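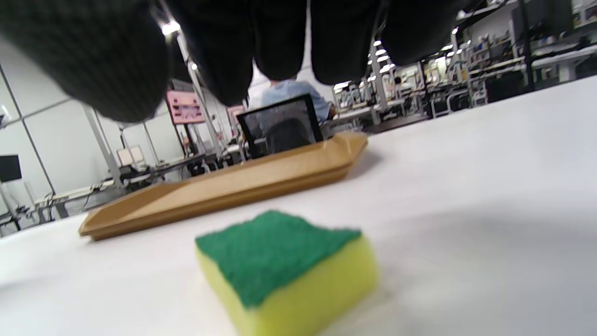 Litenby Community Choir -- Minutes of the Winter General Meeting
February 27, 2026, upstairs room at the library

Present: Griet Schouten (chair), Gintarė Uibo (music director), Valeriano Cabello (accounts), Ilse Smits (minutes), Gaëtan Joly (travel), and 16 other singers
Apologies: both of the Enska carpool altos, snowed in

1. Minutes of the last meeting
Approved with one fix. The piece we dropped from the fall program was the Latvian lullaby and not the Finnish one. The Finnish one is staying and we love it!

2. Winter concert
What a night. Valeriano reported 457 tickets sold over the two performances, our best winter so far, and the second evening had people standing along the back wall. Gintarė said the tenors finally held their line in the slow movement and that she nearly stopped conducting just to listen. (Cheering from the tenors, some of it in tune.)
Griet read out two letters from the audience. One was from a couple who drove over from Prarkov through the sleet and would like to know when we sing next. Ilse will write back to them.
Things to do better: the intermission ran long, the programs had the second half in the wrong order, and the risers squeak on the left side whenever the basses breathe. Gaëtan will ask the hall about the risers.

3. Accounts
After hall rent, sheet music and the piano tuner we have 1342 in the account. Valeriano suggested keeping most of it for the summer trip and spending a little now on new folders, as the old ones are shedding their corners. Agreed. A long and happy discussion of folder colors followed. Dark blue won on a show of hands.

4. Summer trip to Prarkov
Gaëtan has heard back from the festival and we are in! We sing on the second evening in August, outdoors if the weather holds, with a 30-minute slot that Gintarė thinks she can stretch a bit if we walk on quickly. There will also be an open workshop in the morning where all the visiting choirs learn one song together -- everyone who went last time said it was the best part of the whole trip.
Travel will be by bus. Gaëtan has one quote and is waiting for another. Names are needed by the next meeting, with a note of anyone who wants to bring family. Rooms are in the school dormitory, two or four to a room, bring your own towel.
Question from the sopranos: can we do the Finnish lullaby outdoors? Gintarė says yes, if we stand close together and sing it like we mean it.

5. Spring program
Gintarė handed out the first 11 pages of "Filip," the new piece she has been arranging from old boatmen's songs. We sang through the opening right there at the table and it is going to be gorgeous. The altos get the tune for once. The rest of the score will come by email, and please print it yourselves, single-sided, so that page turns don't rustle.
Sectionals will start half an hour before the regular rehearsal. Basses in the small room, altos by the piano.

6. New singers
Three visitors came to the January rehearsals and all of them want to stay. Welcome! Griet will pair each one with somebody in the same section for the first few weeks. We could still use one or two low voices, so keep asking your neighbors.

7. Any other business
-- A gray scarf and a pair of reading glasses were left after the concert. Griet has them.
-- Ilse asked for photos from the winter concert for the website. Send the large versions, please.
-- Whoever has the spare key to the music cupboard, please bring it back.

Next meeting: after the spring concert, same room. Ilse will send the date.

Meeting closed with the Enska round, twice through.

Minutes taken by Ilse Smits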